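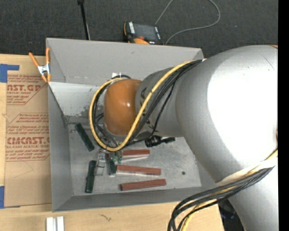

Green ones and reddish-brown ones, all in together in the grey bin. Sorting day!

Right, a few people asked what I'm doing with all these blocks so I'm going to do a little thread. Get a tea, it's longer than I meant.

So I've got 200 blocks at home from when my sister cleared her loft (she kept the nice box, typical). Nothing matched, half of them had felt tip on. I've been going through them in batches ever since.

First thing I learned is don't tip the whole lot out. I did that in May and was finding blocks under the sofa for weeks. A few at a time in an open bin is so much easier. You can see what you've got and you don't have to dig.

I love the dark green. It's that old school-jumper green, a bit like a garden gate. The reddish-brown next to it is lovely too, sort of brick or conker. Put them together and it looks like somebody's front hall from years ago.

Samran Paisan asked me why a grey bin and not one of the bright plastic ones. Honest answer is the colours show up better against grey! I had a red one before and the brown blocks just vanished in it.

Also asked: do I sort by colour or by size? Colour first, always. Size after, if I've still got the patience, and on a Monday I generally haven't.

Cleaning, for anyone with an old set. Damp cloth, tiny drop of washing-up liquid, wipe, dry straight away with a tea towel. Don't soak painted ones, I did 2 as a test and the paint went all bubbly at the corners. Those live in the shed now.

Felt tip mostly comes off with a dry rubber first and then the cloth. Biro doesn't. I've given up on biro and decided it's character.

Count so far is 188 cleaned out of the 200, so the end is very much in sight. The greens have been the quickest, the yellows are filthy and I keep putting them off.

Jong-dae Oh wants 40 of them for the playgroup at Parkby, mixed colours, and he's having first pick. I've asked him to leave me some greens (I've said this more than once, Jong-dae, if you're reading).

The rest I'm keeping for when my nephew comes over. He builds one very tall tower, knocks it down, then wants a biscuit. Can't fault it really.

If anyone's got a good trick for getting old sticker glue off painted wood please shout. I've tried warm soapy water and it just went into little grey worms. Cooking oil next, I think, on one of the ugly yellows.

Thread done, kettle's on again. Will post the yellows when I can face them.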